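Clearing the kitchen bench at the end of the day

Print this page | E-mail to a friend

I've lived with a small bench ever since we moved to Bevbridge, and if there's one habit I'd pass on to anybody it's giving it a proper clear before bed (a cuppa helps!). Snack packets are my weakness. Fold the top over twice, peg it, and put it straight back in the pantry, even if you're sure you'll want more in ten minutes.

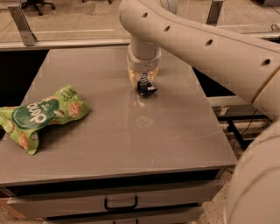 Page last changed: Wednesday, 8.40 pm

A bright green packet is easy enough to spot on a grey-brown benchtop, but small dark things do get overlooked, so run your eye over the whole surface before you bring out the cloth. Then wipe from the back towards you with warm water and a drop of detergent, and dry it with an old tea towel – mine are ancient and all the better for it.

Anything without a home goes in a shallow tray by the door, and I empty that on Sundays.

Comments (2)

Merja Oksanen: I use bulldog clips instead of pegs, they grip the foil ones much better.

Puvwood205: Lovely tips! Does detergent leave streaks on a dark colour?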